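Water back on in most of Kaldale, boil notice stays

KALDALE - Water is running again in most of town after a main broke under Brestden Road shortly before 5 a.m., leaving 3,660 homes and businesses dry through the morning commute. Pressure still low on the hill side. Boil notice stays in place for everybody, including streets that never lost service.

The break was in a cast iron line near the Clovano bakery, town water department said. Water came up through the pavement and ran downhill as far as the library parking lot. Both lanes closed. Crews shut the valves by 6:15 but one of them was stuck, which held up the digging for most of an hour.

Elementary and middle schools let out at 11. High school stayed open with bottled water and portable toilets, and tonight's band concert is moved to next month, tickets still good.

Jakubowski Paving, which has the town's road contract, was called in to cut the asphalt and haul away the wet fill. The hole is bigger than first thought. The department said a section of the roadbed washed out underneath and will need to be filled and packed before anyone drives on it.
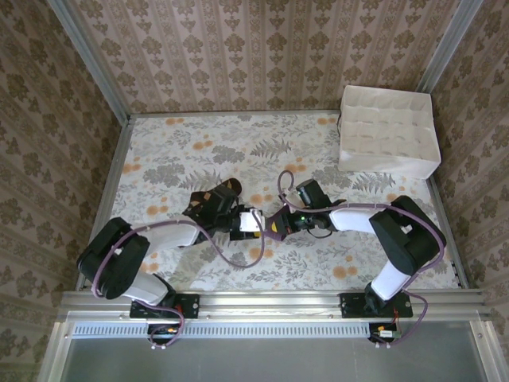 Brestden Road will be closed between the bakery and the fire station for at least 3 days. Detour is by way of Mill Street, no trucks. Buses are skipping the two stops in the closed stretch, riders should use the one at the post office instead.

Free bottled water is being handed out at the fire station until 9 tonight, one case per household while it lasts. The town started the day with 600 cases and a second delivery was expected by late afternoon. Bring something to show your address. People who can't get out can call the town office and ask for a drop-off.

Until the notice is lifted, boil water for one minute before drinking it, brushing teeth, making ice or mixing baby formula. Showers and laundry are OK. Brown water is mostly rust stirred up from the pipes, the department said; run the cold tap til it clears and hold off on washing whites.

Two clean test samples in a row are needed before the notice comes off. First set went to the lab at noon. Results take a full day, so tommorow evening is the earliest.

The line was already on the list for replacement. Town meeting voters in May approved money for the first 1,000 feet of new pipe, starting at the other end of the road. Work on that was supposed to begin in the fall. No word yet on whether the order will change, or on what the repair will cost.

Updates will be posted on the town website and at the library entrance.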